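4.2 Who gets asked, and who gets chased

I went into this part of the study expecting the complaints themselves to be the interesting bit. We had 203 of them from the Wulstead district, all to do with street lighting, and I'd built a lovely coding sheet to sort them by tone, length and so on. Most of it turned out to be no use to me at all. What mattered was where each complaint landed on the first day, and whether it went to a councillor or straight into the council's online form (the form is called Dradow, and I'll use that name from here on).

Complaints sent to a councillor got a named reply. Complaints sent through Dradow got a reference number, and then it was anyone's guess. Three of the 203 had to be dropped because the street couldn't be identified, so everything that follows rests on 200. 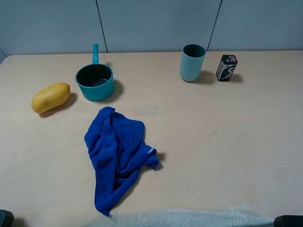
Figure 2. Tabletop and wall, with a teal saucepan and a yellow mango at the left.

I should say a bit about how the district meeting handles these. Members can put a lighting item on the agenda if it's in by the Monday before, and officers then have to answer it in the room. Kalevi Juntunen, who sat on the district for two terms, told me he saved up his lighting items for January — dark evenings, full public gallery, more chance of a proper answer. Ritva Heiskanen thought this was daft and said she'd sooner ring the depot. I have a lot of sympathy with her! But the minutes rather bear him out: items raised in the room were given a repair date far more often than items raised by phone, and the date was usually kept.

There's a snag, of course. Phone calls leave very little behind. Young-sook Shin went through the depot's call book for me and found plenty of entries that just say "lamp, see Reijo", meaning Reijo Ikonen, who ran the repair crew and knew every column in the place. So I can't claim the phone route was slower, only that I can't see it. 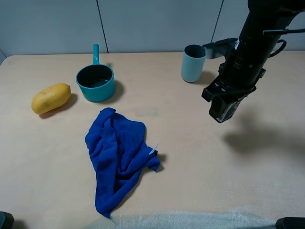 The other thing I kept bumping into was estates that hadn't been formally taken over by the council. On those, the lamp belongs to the developer, the resident pays council charges anyway, and the officer's answer is nearly always some version of "not ours". Hertta Jääskeläinen has argued that these replies ought to be counted separately, and having tried it both ways I agree with her. Lump them in and the whole district looks hopeless. Take them out and it looks merely slow, and the gap between the two routes gets wider still, as we'll see in 4.3.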